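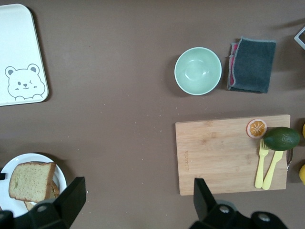 Brasov, 2026-06-22

Short Course in Domestic Still Life and Table Practice
Handout 6: The Surface Before the Meal

Read this before you come to the studio, or at least on the stairs. The December group read it afterward and then asked me everything it answers.

1. What we mean by a surface

A table is the one piece of furniture that gets worse the more useful it is. Left alone, it is flat and calm. Give it a tray, a bowl, a cloth and a board and it turns into a problem in traffic. Our subject this week is the traffic. The food is a side issue, which will disappoint those of you who signed up hungry.

Plain brown tabletops are good to learn on. They don't compete. White things show up at once, and so does the faint shadow a tray throws along one side, which beginners leave out of their drawings and then wonder why the tray is floating.

2. The bear question

Every year a student asks whether a tray with a cartoon bear on it can be taken seriously. Yes. It is a white rectangle with rounded corners, and the bear is a gray line drawing near one side of it, winking. Draw the wink. It is one small curved line, and people still manage to overwork it.

What a printed face does do is pull the eye. Anything set down near it gets looked at second. Put the bear in a corner and you have mostly solved this. Put it in the middle and you are now making a picture of a bear.

3. Empty vessels

An empty bowl is still doing something. Pale mint green inside a white rim gives you two edges to get right, and the soft light near the bottom tells you how deep the thing is. Ginting's old course notes call this "the bowl's only sentence." I have never improved on that, though I have tried, at length, in earlier handouts.

4. Cloth

Fold it and leave it. A dark gray cloth reads as a single block until the red-pink layer shows at the fold, and then you have an edge worth an afternoon. Frayed ends stay. Please do not trim them. The Premar studio trimmed theirs and now owns a very tidy rag.

5. The board

Bamboo has a grain, and you should know which way it runs before you put anything on top of it. With the grain running across, a fork and knife with their handles toward you make a strong counter-direction. Pale yellow plastic is fine. If you own silver, keep it at home, where it can be admired.

Half an orange, cut side up, is a wheel. A whole avocado is a dark weight. Side by side they will argue, and the avocado will win, more so if it sits slightly over the edge of the board. The knife tip tucked under it is a small overlap that settles which thing is in front of which.

6. For next session

Bring one sheet of line work, no shading, drawn from directly above. Then read pages 107 to 109 of the Cisik reader, skipping the poem.

The full reader runs to 282 pages. You are not expected to finish it – I haven't.

Studio is room 107. Pencils are supplied; erasers are your own affair.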